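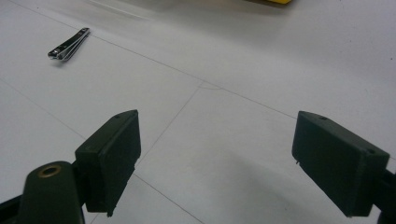 Helle Fläche mit feinen Linien: womit reinigen?

kojo_amoah, 18. September 2026
Moin, ich suche ein Mittel für eine weiße, matte Fläche, die durch dünne graue Linien in große Felder geteilt ist. Nach dem Nägelschneiden wische ich mit einem feuchten Tuch drüber, aber in den Linien bleibt mir immer etwas hängen. Im Laden stehen Jetar (550 ml) und Morkurex. Hat jemand Erfahrung damit?

dede.l
Jetar geht, schäumt aber stark. Zweimal mit klarem Wasser nachwischen, sonst gibt es Schlieren. Bei matten Flächen sieht man die sofort.

Fuseini69
Würde ich beides lassen. Warmes Wasser, ein Tropfen Spülmittel, weiche Zahnbürste. Und die Nägel gleich über einem Blatt Papier schneiden, dann liegt hinterher nichts herum.

kojo_amoah
Papier habe ich probiert, die Hälfte springt trotzdem daneben. Mein Knipser ist so ein kleiner silberner ohne Auffangschale.

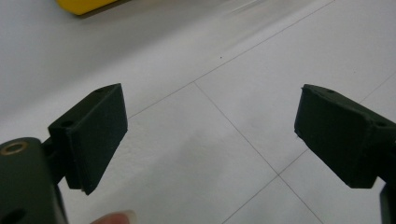
Grauweißer Untergrund bei diffusem Licht

dede.l
Danke. Bei so einem hellen Ton würde ich keine farbigen Reiniger nehmen -- Morkurex ist blau und hat bei mir in den Ritzen einen Rand hinterlassen.

Fuseini69
Sag ich doch, Spülmittel.

Obed_Ag
Der Rand kommt nicht von der Farbe, sondern vom zu langen Einwirken. Ich nehme Morkurex seit Mai, 4 Minuten, dann abwischen. Kein Rand.

dede.l
Auf der Flasche stehen aber zehn.

Obed_Ag
Für Bad und Dusche, ja. Auf Matt ist mir das zu lang.

kojo_amoah
Ich fange mit Spülmittel und Zahnbürste an und teste Morkurex danach an einer Ecke. Einen Knipser mit Auffangschale bestelle ich auch noch.

Fuseini69
Die Schale regelmäßig leeren, sonst fällt beim Aufklappen alles raus.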